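Caring for Light Wood Furniture in a Small Home

Home > Tips > Furniture and Floors
Posted 04/11/2021 by Harriet Haddad

Light wood shows things that dark wood hides. Water rings, ink, newsprint, grease from hands and the gray line that builds up along a front edge all stand out on a pale surface. Most of it comes off with very little effort if you get to it early. These are the methods I use at home and the ones readers have written in with since the page on oak floors.

Find out what finish you have

Before you put anything on a piece of furniture, find out how it was finished. Turn it over or pull out a drawer and work on a spot that doesn't show. Put one drop of water on the wood and leave it for five minutes. If the drop sits up in a bead, the wood has a film finish such as lacquer, varnish or polyurethane. If it soaks in and leaves a darker spot, the wood is oiled, waxed or bare. The spot will dry out by the next day.

Film finishes can be wiped with a damp cloth and a little dish soap. Oiled and waxed wood can be wiped too, but wring the cloth out hard and dry the surface right away. Bare wood should be dusted and otherwise left alone until you put something on it.

If you still can't tell, treat it as oiled. The gentler method won't hurt a lacquered table.

Weekly dusting

Use a soft cotton cloth, slightly damp. An old T-shirt is fine. Cut off the seams and any printed part first. Wipe with the grain and fold to a clean side often. Dry dusting with a rough cloth moves grit around and leaves fine scratches that show up when the sun is low.

Skip the spray polish. Many of them contain silicone, and silicone makes it very hard to refinish a piece later. A refinisher I used to take chairs to, Desmond Ferreira at Barnier, charged extra for any piece that had been sprayed, and he could tell by wiping a corner with mineral spirits.

Do the legs and the underside edge of the top about once a month. Dust collects where a panel leg meets the floor, especially on carpet, and the vacuum never quite reaches it. A dry paintbrush, two inches wide, gets it out.

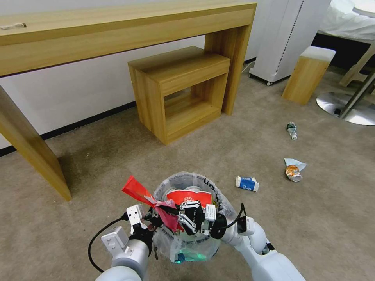 Water rings

A white ring is moisture trapped in the finish. A black ring has gone through to the wood. They need different treatment, so look closely before you start.

For a white ring, first give it two days. Some of them leave without help. If it's still there, lay a clean dry dish towel over the mark and go over it with an iron on the lowest setting, no steam, for five seconds at a time. Lift the towel and check each time. Stop as soon as the ring fades. Don't use this on veneer with lifted edges, as heat can loosen the glue further.

If the iron doesn't do it, try a dab of plain white toothpaste (not gel) on a damp cloth. Rub lightly with the grain, wipe clean and dry. Toothpaste is a mild abrasive and will dull a glossy finish a little. A thin coat of paste wax brings most of the shine back.

For a black ring, the finish has to come off over the stain and the wood has to be treated with oxalic acid, sold as wood bleach. Wear gloves and eye protection, work outside or with a window open, follow the label and rinse as it directs. Never mix it with chlorine bleach. I've done this twice. It worked well on an ash shelf and not so well on a birch stool, which now has a plant on it.

Ink, crayon and marker

Ballpoint on a film finish usually comes off with rubbing alcohol on a cotton swab. Test it underneath first. Alcohol dissolves shellac, so if the test spot goes sticky, quit.

Crayon: scrape off what you can with the edge of a plastic card, then wipe with a little mineral oil and wash with soapy water.

Permanent marker: draw over it with a dry-erase marker and wipe it off before it dries. Repeat as needed. This works on hard finishes only. On oiled wood you will have to sand.

Tape and sticker residue

Warm the spot with a hair dryer for half a minute and roll the adhesive off with your thumb. What's left will come up with a drop of olive oil left on for ten minutes, then a wipe with soapy water. Don't use a razor blade. Pine in particular is soft enough that you'll leave a cut before you notice it.

Felt pads leave a ring of glue when they slide. Use the nail-on kind for chairs that get moved every day and save the stick-on kind for lamps.

Dents

A dent is crushed fiber, and steam will often swell it back. On bare or oiled wood, put a few drops of water in the dent and let it soak in. Lay a damp cloth over it and touch the tip of a medium iron to the cloth for a few seconds. Let it dry, then repeat. Three rounds is usually enough. The grain will feel fuzzy afterward. Sand lightly with 320 grit once it's fully dry and put oil back on the spot.

A gouge, where wood is missing, won't steam out. Fill it with a wax stick one shade darker than you think you need. Fillers that match in the package tend to look chalky on the furniture.

Drawers that stick

Rub the runners and the bottom edges of the drawer sides with a plain candle. Don't use bar soap. It draws moisture and in a humid summer the drawer gets tighter. If wax isn't enough, look for a shiny patch where the drawer has been rubbing and sand only that patch.

Drawers that only stick in August should be left alone. If you sand them to fit in August they will rattle in February.

Sun and yellowing

Maple, birch and pine turn more golden with light. Cover part of the top with a runner or a stack of books and you'll have a pale patch in a year. Move things around every few weeks. If you already have a patch, clear the whole top and leave it in daylight for a couple of months. The pale part darkens faster than the rest and the difference gets smaller.

Water-based finishes yellow much less than oil-based ones. If you're refinishing a piece and want to keep it pale, that's the one to buy.

Small pieces under bigger ones

In a small apartment it makes sense to slide a low cabinet or stool under a long table and use the space twice. Leave a finger's width all around so the two pieces don't rub, and put felt on the top corners of the lower one if it gets pulled out often. Take it out a couple of times a year and vacuum behind it. Keep both a couple of inches off any baseboard heater.

Check the weight limits on anything with a long span. A top that carries books should have its load near the legs. If the middle has started to sag, move the weight to the ends, and on a loose shelf board you can flip it over and let it sag back the other way.

Oiling schedule

New oiled furniture needs a coat every few months for the first year, and once a year after that. Wipe the oil on thin, wait fifteen minutes, wipe all of it off, and leave the piece overnight. Oil that stays on the surface gets gummy and catches dust.

Oily rags can catch fire on their own. Spread them flat outdoors to dry, one layer thick, or put them in a metal can filled with water and close the lid. Never leave them in a heap.

What to keep on hand

Cotton cloths, washed without fabric softener
Dish soap
Mineral spirits
Paste wax, clear
Sandpaper in 220 and 320
A plain white candle
Two wax filler sticks, one light and one medium
Stick-on and nail-on felt pads

It all fits in a shoebox except the mineral spirits, which I keep in the garage.

Reader questions

Several of you asked about vinegar. A tablespoon in a quart of water is all right on film finishes if there's a smoky or greasy layer to get through. I wouldn't use it weekly and I wouldn't use it on wax.

Lemon oil smells nice and does little else. It's fine on a piece you already use it on.

Steam cleaners should not be used on furniture at all.

Next month: getting candle wax out of carpet, and what to do with carpet dents after you move a heavy piece.

Filed under: wood, stains, small spaces
Read 2,654 times
Previous: Oak Floors Without the Haze
Next: Hinges, Squeaks and Loose Screws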